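## 4. Pairing the Trurnon hub with the room lights

Do this after the hub has been registered (section 3). Have the Widstead code card to hand. The pairing code is 752 unless it has been changed.

**Caution:** Pairing doesn't involve any mains wiring. If a light or switch has to be wired in, stop here and get a qualified electrician to do it. Turn the supply off at the consumer unit before any cover is taken off.

### 4.1 Starting the hub

1. Put the hub upright on a shelf or a firm surface, away from radiators. Don't stand it on top of the broadband router.
2. Plug in the power lead supplied. Other leads may fit but can make the hub restart.
3. Wait until the lamp on the front stops blinking and stays green.
4. Open the app and choose **Add a room**. Type in the room name as you want it to show on the list – names can be changed later but the schedule will be lost.
5. Enter the pairing code and press **Next**.

If the screen shows 286, the hub has lost the network. Go back to step 2.

### 4.2 Adding the lights

1. Turn on every light you want in the room group. Leave the others off.
2. Press **Find lights**. Each light dims once when it is found.
3. Tick the lights you want and press **Save**.
4. Choose which switch will control the group. Press it on and off, leaving a short gap between presses.
5. Check that the switch now appears under the room name.

A group can hold lights of different makes, but Billum bulbs sold before October need the update in section 7 first. Without it they'll pair and then drop out overnight.

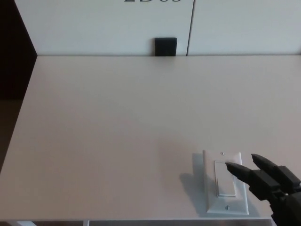
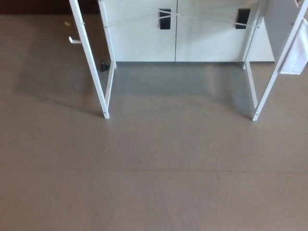
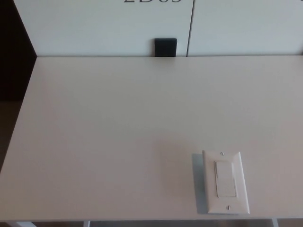 *White switch plate, first and third pictures. Grey floor and white cabinet, second picture.*

One user wrote in to say that the search missed the hall light every time until the hub was moved out of a metal filing cupboard, and asked for this to go in the guide. Metal doors do block the signal. So do large mirrors and, in older houses, foil-backed plaster.

### 4.3 Setting the schedule

1. Open the room and choose **Times**.
2. Set an on time and an off time. You can have two pairs for each day.
3. Choose **Copy to all days** if you want the whole week the same.
4. Press **Save** before leaving the page. The back arrow throws away changes without asking.

**Note:** Hubs supplied through Cárdenas come with channel 165 already set. Leave it as it is unless a neighbour's hub is using the same one. To change it, hold the rear button until the lamp turns amber, then pair the room again from 4.1, step 4.

To remove a room, see section 6.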